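Subject: Re: [arm-club] Sim round as the July qualifier
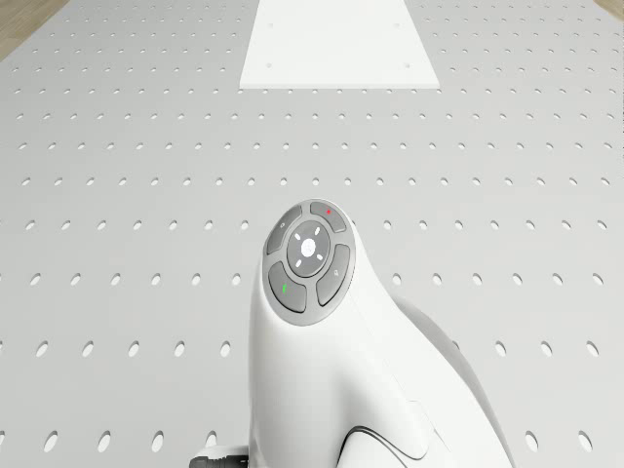
I went through the Cullholm bench file again last night and I'm still not sold. Luana Trindade wrote:

> The sim round went great. 282 clean runs out of 400 with the Skorkix planner, and we haven't touched the real arm. I think we can skip bench practice and put those hours into the write-up. Curley's group did it that way last year.

282 out of 400 sounds fine until you look at what was being asked of it. Every run starts from the same pose, over the same perforated table, with the plate sitting square at the far end. The light is soft and even everywhere. I have never seen our bench look like that at any hour of the day.

Questions I'd like answered before we drop bench practice:

- Were the 118 failures all over the place, or mostly at the far end of the plate?
- Did anyone move the plate between runs? Even a couple of degrees?
- Is cable drag modeled at all? I couldn't find it in the config.
- Who picked the friction value, and from what?

As for Curley's group, they had the Bakilana rig and a coach who already knew it inside out. I wouldn't plan our season around that.

I'd sooner see 50 runs on the real bench than another 2000 in the simulator. If the 50 look anything like the sim numbers I'll say so on this list and help with the write-up. If they don't, better to find out in practice than in July.

Can whoever has the logs please post them, failures included? The highlights clip doesn't tell me much.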